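Wotico Four-Compartment Desk Organiser Box
Wood dividers, yellow base – from the Homari workspace range

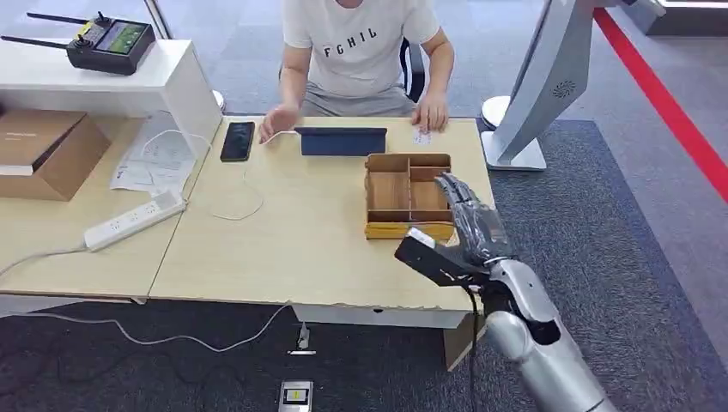
Product overview

The Wotico is an open-topped organiser box for the desk. Thin wooden panels split the inside into four compartments, and the base is yellow. It is made for the small things that end up spread across a work surface: phones, chargers, remotes, pens, cards, keys and spare cables.

It has no lid, drawers or moving parts. You put things in from the top and lift them out the same way. The box is low enough to stand beside a tablet in a folding case without getting in the way of the screen, and it can go to the left or right of your work.

The Wotico is sold empty. Phones, tablets, cables and other desk items are not included.

What fits

Most mobile phones will stand upright in one compartment. Phones in very thick cases may be a tight fit, so measure yours first if you are unsure. A compartment will also take any of the following:

Remote controls and slim power banks
A coiled charging cable with its plug
Pens, pencils, scissors and a short ruler
Business cards, library cards and door passes
Sticky notes and small notepads

Full-size tablets and A4 paper do not fit. For loose papers we suggest the Ileck letter tray, which has the same wood finish and is listed on its own page.

Setting it up

The box arrives assembled. Take off the paper wrap, check that the dividers are pushed fully down, and wipe out any wood dust with a dry cloth.

On a shared desk, or where two desks are pushed together, place it near the join so that it can be reached from both sides. If you charge a phone at your desk, keep one compartment for the cable and leave the free end hanging over the side. Power strips should stay outside the box, and chargers should not be left plugged in while they are inside it.

Worn desks

The underside is flat and has felt pads in the corners. It sits well on laminate, solid wood and glass. Where a desk edge is chipped, set the box back from the damaged part, as the felt can catch on raised laminate and come away. Replacement pads are sold in packs of 2 sheets.

Care

Wipe with a soft, slightly damp cloth and dry straight away. Do not soak the box or put it in a dishwasher. Ink marks on the panels can usually be taken off with a pencil rubber. If they have gone deeper, use very fine sandpaper along the grain – the panels are thin, so go gently.

The dividers may feel a little loose in a heated room and a little stiff in damp weather. They are cut with a small gap to allow for this.

Details

Product: Wotico desk organiser box
Range: Homari workspace
Item number: 1143
Compartments: four
Dividers: wood
Base: yellow
Weight: 424 g
Lid: none
Assembly: not needed
Suitable for: desk, shelf, hallway table

Ordering and delivery

Single boxes are sent by standard post. Orders for offices, schools and libraries are packed in outer cartons and sent by courier from our Huenchumán warehouse. For orders of 100 boxes or more, please ask for a quote before you pay, as delivery is worked out separately.

Since April the box has been packed in paper in place of plastic film. A few shops may still have the older packaging on the shelf. The product inside is the same.

Returns

Unused boxes can be returned within the period shown on your receipt. Please send them back in the carton they came in. If a divider arrives cracked, send us the item number and a photograph and we will post a new divider. You do not need to return the whole box.

Small differences in grain and colour between panels are normal and are not treated as faults.

Related products

Ileck letter tray
Homari cable clips, mixed pack
Replacement felt pads, 2 sheets

Page last updated July 3, 2022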